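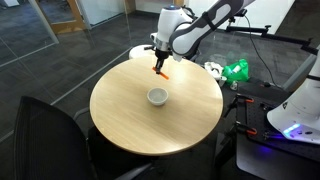 Is it worth oiling a table that already has a finish on it?

Asked 06/11/2020 in Furniture Care

I bought a round Wovari table, pale wood, and the store wants me to add their Kurkska care kit. The salesman told me the top will "dry out and crack" without oil every 2 months. It already feels sealed to me. Water sits on it in beads. Is he making this up? The kit has 12 wipes and a little bottle and I can't find a list of what's in either one.

3 answers

Answer 1 (11 votes)
I'd keep my money. If water beads up, there's a finish on there, and oil can't get through a good finish. It sits on top, goes sticky and grabs dust. What dries wood out is the air in the room, and a wipe won't change that much. Try a drop of water on the underside too. Mine was bare underneath, and that part did fine for years with no oil at all.

Clean with a damp cloth, then a dry one. If you get a white ring from a mug, leave it alone for a day or so before you buy something to fix it. Plenty of them fade.

I'd also ask the store to show you the "crack" part in writing. When I bought from Indon in July they said much the same thing, but the care leaflet in the box said soft cloth only - no oil, no wax.

Answer 2 (2 votes)
I use Wragg oil on everything and it looks great. Just do it.

Comment: Looks great for how long? And is yours bare wood or sealed?

Answer 3 (0 votes)
Depends on the table. Is it solid or veneer? Don't sand it until you know.

Viewed 252 times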